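Zosville Community Hall
Kitchen and Storeroom Check, September
Checked by: Somtochukwu Anozie
Copy to: Welington Fontes

1. Exits and walkways
Back door opens fully from inside: OK
Exit sign lit: OK
Walkway to back door clear: NO
Comment: Two stacks of folding chairs were standing in the walkway. Moved to the side wall during the check. The Sunday lunch group should put them back on the rack when they finish.

2. Fire equipment
Extinguisher by the stove, pin and seal in place: OK
Gauge in green: OK
Fire blanket in holder: OK
Smoke alarm test: OK
Comment: The tag on the extinguisher is hard to read. Ask Clastia for a new one at the next service. The alarm in the storeroom is quieter than the one in the kitchen but can be heard with the door shut.

3. Electrical
Outlets and cover plates: 1 cracked, left of the sink
Cords and plugs: OK
Panel door closes, labels in place: see comment
Comment: Cracked outlet is taped over and marked do not use. Breaker 16 has no label. Welington thinks it feeds the outside light. Confirm before writing anything on the panel. 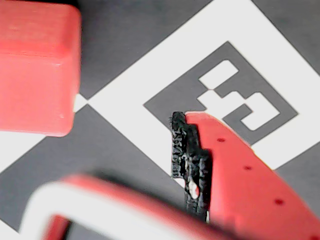 The Zein water heater is on the same side of the panel as the mop sink, so keep buckets and wet mops away from it. The hooks on the far wall are there for mops.

4. Refrigerator and freezer
Door seals clean and closing: OK
Thermometer inside each unit: freezer only
Log sheet filled in: NO
Comment: Last 5 lines on the refrigerator log are blank. Buy a thermometer for the refrigerator.

5. Shelving and storage
Shelves fixed to wall: OK
Load limit posted, 200 lb per shelf: OK
Heavy items on lower shelves: NO
Cleaning products away from food: OK
Comment: Canned goods from the Hurkport delivery are on the top shelf. Bring them down to the bottom one. Use the step stool, and have a second person there to take the boxes.

6. First aid
Kit on wall, not locked: OK
Contents in date: burn gel expired
Comment: Gel removed. Replacement needed, also small bandages.

Open items: 2 carried over from the last check (outlet cover, panel label). Outlet to be fixed before the kitchen is rented out again.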